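Can a machine sweep up yet? My project report

Hollis Delacroix, Dallbridge
2022-03-14

I picked this topic because I hate sweeping, and because my gran has been promised a robot housemaid since she was at school and still hasn't got one. My tutor, Rosemarie Frerichs, said "chores" was far too big and made me choose just one, so I went for the dustpan and brush.

First the good news for lazy people. Robot vacuums are fine on an open floor! We've had a Pallik at home since May and it copes with crumbs, though it did once eat a sock and sulk under the sofa for a whole evening. But it can't get up on a table, and tables are where most of our mess is.

Sweeping a table takes two hands doing different jobs. One holds the pan flat and still, the other pushes, and you keep shifting the pan a tiny bit without thinking about it (try it with mittens on, I did, it's horrible). I gave myself 30 goes at sweeping up scraps with a pair of kitchen tongs in each hand and got everything into the pan on 2 of them. Mostly the pan tipped up, or the scraps shot under the lip and onto the carpet.

So I wanted to look at the same chore done with proper grippers, with a person still doing the steering. The grip on the pan handle is much better than my tongs – there's a pad on each finger and they press in from both sides.

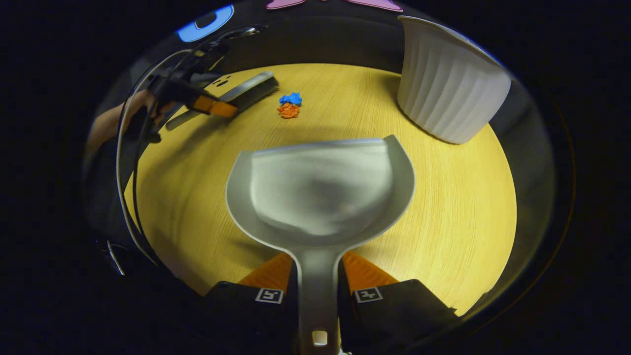 Fig. 1. Dustpan and brush, each held in a gripper, with two paper balls to sweep up.

Paper balls are kind, mind you. They're big and bright and you can see where they are. Flour would be another matter, and so would spilt tea with sugar in it.

My answer to the question is "not on a table, not in my house". I think the hands are nearly good enough and the hard bit is knowing how hard to push. Next term I'd like to try the tongs again with rubber stuck on the ends.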